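Brinix Table and Serving
Home > Table covering > Paper sheets > Unomer table sheet, large

Unomer table sheet, large, white matte
Item number 182
Sold by the pack (50 sheets) or by the carton (200 sheets)

Unomer is a white paper sheet for covering a table during a meal, a tasting, a cooking class or a children's afternoon. It comes flat, not on a roll, so there is no curl to fight with when you put it down. The surface is smooth and matte. Under ceiling lamps it does not shine back in the eyes of the guests, and this was the first wish of the restaurants which tested it for us.

We offer the sheet since last May in the large size only. The smaller one was too often ordered by mistake, and then returned to us with the pack already opened. If you have a small table, please take the large sheet and cut it. It cuts well with ordinary kitchen scissors, or you can fold it sharply and separate it with a long knife.
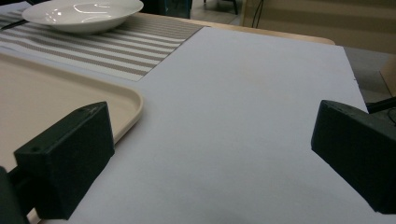 Choosing the right position of the sheet takes a minute, and it is good to do it before anything else is on the table. Many customers put the paper exactly parallel with the table edge. This looks very correct, but it also needs patience, and when you have twelve tables to prepare on a Monday morning you may not have it. You can also lay the sheet as it falls and let a corner go a little past the table, like the one here that hangs slightly over the floor. A short overhang of this kind is not a problem. If it is longer, fold it under, especially on the side where people walk. For a formal dinner we suggest to center the sheet and to have the same overhang left and right.

What is in the pack

50 sheets, laid flat between two boards of gray cardboard
One paper band around the pack, which you can tear by hand
A printed leaf with the storage advice

One pack weighs nearly 5 kg. Please lift it from below with both hands and do not carry it by the band. The carton of 200 sheets contains four packs and is delivered on a small pallet. The driver brings it to the door, not upstairs.

How to use it

Wipe the table and let it dry completely. Paper on a damp table makes waves, and they stay also after drying. Take the sheet by two neighboring corners, let the far edge touch the table first, and lower the rest slowly. Smooth from the center to the outside with the flat hand.

Put something with a little weight on it soon, a tray or a stack of plates. In a room with an open window we recommend table clips. The Ladico clips (see under Accessories) fit most tabletops and leave no mark on wood.

The sheet takes pencil, crayon and most felt pens. Please be careful with permanent markers, which can go through to the table. Small spills can be blotted with a napkin when you are quick. Oil will stay as a spot. We do not recommend to put hot pans directly on the paper.

Together with other table things

A white sheet is quiet, and it accepts nearly every other material beside it. In our showroom we keep it on tables of light wood and change only what stands around. Plastic trays with a raised rim are practical at the end of the table, where the bread and the used spoons are collected. A woven placemat can lie next to the paper or on top of it. When it lies next to it, let the two edges meet, and the table looks finished without a second sheet. This is also a way to save paper with a long table, where the places of the guests have placemats and only the part for sharing is covered.

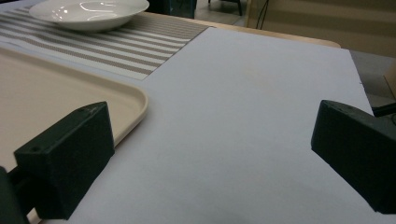

Unomer sheet, white, on a light wood table, with beige serving tray, striped placemat and white bowl.

The tray, the placemat and the bowl are not included with the sheet. For trays and placemats please look at the Awad series in the menu on the left.

Storage

Keep the pack lying flat in a dry place, in its cardboard. Do not stand it against a wall, the lower corners will bend after a few weeks. An opened pack should be covered again with the upper board, otherwise the first sheet collects dust and becomes a bit yellow with the time. If this happens, use that sheet for the children's table or for wrapping glasses.

Questions we receive often

Can it be printed with our logo?
Yes, from one carton. Send us the drawing as a PDF file. One color is possible, in a corner or in the center. We send a proof before we print.

Is the white always the same?
It is the same paper, but it looks different with the light of the room. With cool lamps it can seem a little bluish or even lavender, in the evening it is warmer. If you need to match it with napkins, please order a sample sheet first and look at both in your own room.

Can I return an opened pack?
Unfortunately no. Unopened packs we take back within the usual time.

Samples and orders

Leokadia Kalinowski answers for paper goods at Brinix and sends the sample sheets. Please write your table length in the message, and whether you want the sheet folded or in a tube. A folded sample arrives faster, but you will see the fold lines on the table.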